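¿Merece la pena el servicio de puesta en marcha de Gorside para un humanoide en una frutería?

Publicado en Automatización y robots de servicio
3,127 visitas · 6 seguidores

mcarmen_huerta

Hola a todos. Tengo una tienda de fruta y verdura de barrio con reparto a domicilio, y llevo desde junio dándole vueltas a meter un robot para preparar los pedidos a primera hora. Nada de almacén gigante: una pared de cajones de madera, género a granel y cestas de mano que luego pasamos a bolsas. Hay días flojos y hay días en los que salen 88 pedidos antes de las diez, y ahí es donde nos ahogamos.

Me han pasado presupuesto de Gorside para su paquete de puesta en marcha. Por lo que entiendo, el robot se alquila aparte y ellos ponen las manos, el programa de preparación de pedidos (lo llaman Ulley) y un técnico que viene a enseñarle la tienda. El comercial fue muy amable, pero me habló todo el rato de supermercados, y lo mío es bastante más pequeño y más desordenado.

Lo que me gustaría saber, de alguien que lo tenga o lo haya probado:

¿Se apaña con verdura suelta, de tamaños distintos, o solo con cosas envasadas?
¿Hay que cambiar los muebles?
¿Cuánto tiempo hay que dedicarle antes de que sirva para algo?
¿Lo puede llevar una persona sin formación técnica? Mi sobrina se maneja bien con el ordenador, pero programar no programa.

Gracias de antemano. Agradecería también saber lo malo, que lo bueno ya viene en el folleto.

Henok Assefa

¡Qué alegría leer esta pregunta! Nosotros contratamos justo ese paquete para la sección de verduras de la cooperativa y te puedo contar bastante – perdona si me alargo, es que el tema me encanta.

Empiezo por el granel, que era mi mayor duda. Sí, se apaña, pero no con todo igual de bien. La patata es lo más agradecido: forma redondeada, piel firme, da igual por dónde la coja. Los nabos también van muy bien. El pepino le costó al principio porque lo agarraba por la punta y se le giraba, y el técnico lo resolvió en una tarde enseñándole a cogerlo por el centro. Con los tomates hubo que bajar la fuerza de los dedos, y desde entonces no he tenido que tirar más que alguno que ya venía blando. La col china es otra historia: pesa, es larga y las hojas resbalan. Nosotros la colocamos siempre con el tronco hacia el pasillo y las hojas hacia el fondo, y con eso la cosa mejoró muchísimo.

Los muebles no los cambiamos. Tenemos los cajones de madera de toda la vida, pegados unos a otros y a la altura a la que compra la gente. Lo único que nos pidieron fue no mezclar productos dentro de un mismo cajón y no mover cada producto de sitio sin avisar al programa. Esto segundo parece una tontería, y el primer sábado alguien cambió los nabos por las patatas y el pedido de una clienta salió bastante curioso. 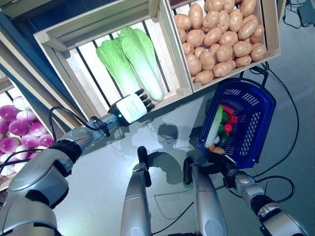

Preparando un pedido en los cajones de col china y patata, con la cesta azul en el brazo derecho.

Lo que más me gusta del montaje es ese reparto entre los dos brazos. El izquierdo va al cajón y el derecho se ocupa de la cesta. En la primera demostración que vimos, con otra empresa, la cesta estaba apoyada en una mesa y el robot iba y venía después de cada pieza – eterno. Llevando la cesta consigo gana muchísimo tiempo, y además usa las mismas cestas de plástico que cogen los clientes, así que no compramos nada especial. Mi consejo es que las pidas con agujeros en los laterales y el borde bien rígido, porque las blanditas se doblan en cuanto llevan peso.

Sobre el tiempo: el técnico estuvo con nosotros seis jornadas. Las dos primeras fueron de medir, pegar referencias y discutir dónde iba cada cosa. Las otras cuatro, coger y soltar verdura sin parar. Al terminar teníamos un pedido sencillo (patata, pepino, pimiento, tomate) saliendo solo, y los productos raros los fuimos añadiendo nosotros. Para cada producto nuevo hacemos 160 agarres de muestra, que suena a mucho, pero una persona los hace en una mañana con el mando y la radio puesta.

¿Sin formación técnica? Sí, de verdad. Quien lo lleva aquí es una compañera de caja. El programa te enseña la lista del pedido, tú confirmas y, si algo falla, te pregunta qué hacer. Tu sobrina lo va a disfrutar.

Y lo malo, que lo has pedido:

Los cables. El nuestro trabaja conectado y hay cable por el suelo. Abrimos al público a las nueve y media y antes de esa hora queda todo recogido, sin excepción. Si piensas tenerlo funcionando con clientes dentro, háblalo muy en serio con ellos antes de firmar.

El suelo. El nuestro es liso y va fenomenal. En la entrada tenemos una rejilla y por ahí no pasa.

La hoja suelta. Perejil, espinaca a granel, lechugas pequeñas... Eso lo seguimos haciendo a mano y no veo que vaya a cambiar pronto.

El manual. Está traducido con prisas y hay dos capítulos que se contradicen sobre cómo limpiar los dedos. Llama y que te lo expliquen.

Con todo, yo repetiría mañana mismo. Si te pilla cerca, vente a verlo un día temprano y te invito a café, ¡que aquí a las siete ya estamos en marcha!

verduleria_krumina

Coincido con Henok en casi todo, aunque mi experiencia fue menos redonda. Soy de Frutas Krūmiņa, dos locales. Probamos el mismo paquete en el pequeño y lo dejamos al acabar el periodo de prueba.

No fue por la mano, que me pareció buenísima y todavía la echo de menos cuando toca llenar cestas de patata. Fue por el espacio. Nuestro pasillo es estrecho y el robot necesita sitio para girarse con la cesta cargada. Cada vez que llegaba al último cajón tenía que recular, y en ese rato mi marido ya había preparado el pedido entero. En el local grande habría funcionado, pero allí apenas hacemos reparto.

Antes de pedir la visita mide el pasillo con una cesta llena en cada mano y date la vuelta. Si vas rozando los cajones, el robot también va a rozar.

Otra cosa: pregunta por el peso máximo de la cesta. A nosotros nos dijeron una cifra con la cesta quieta y otra distinta con la cesta en movimiento, y la segunda es la que te interesa. Los pedidos con mucha patata los partíamos en dos.

Y mira también lo de Wasalbridge. Su kit es más barato y trae una sola mano, con la cesta sobre un carrito. Es más lento, sí, pero en un pasillo estrecho se mueve mejor. No lo he usado, solo lo vi una mañana en la tienda de un conocido.

pepe_r77

Yo con los pedidos que dices cogería a una persona más por las mañanas. Pero bueno, cada uno sabe lo suyo. En la frutería de mi cuñado lo pensaron y al final compraron una furgoneta.

mcarmen_huerta

Muchísimas gracias a los tres, de verdad. He medido el pasillo como decía la compañera de Krūmiņa y paso con holgura salvo en la esquina de las cebollas, que se puede mover. Lo del cable no me lo había mencionado el comercial, así que ya tengo la primera pregunta para la visita. A las nueve abro yo, de modo que tendría que dejarlo recogido un rato antes.

Henok, te tomo la palabra con el café. ¿Los pimientos los tienes en cajón aparte por colores o todos juntos?

Henok Assefa

¡Aparte! Los tuvimos juntos una semana y distinguía bien el color, pero tardaba más en decidirse cuál coger cuando estaban muy amontonados. Separados va rapidísimo. Y si en la esquina de las cebollas te queda un hueco libre, guárdalo para dejar las cestas vacías – nosotros las pusimos en la otra punta y lo estamos cambiando ahora.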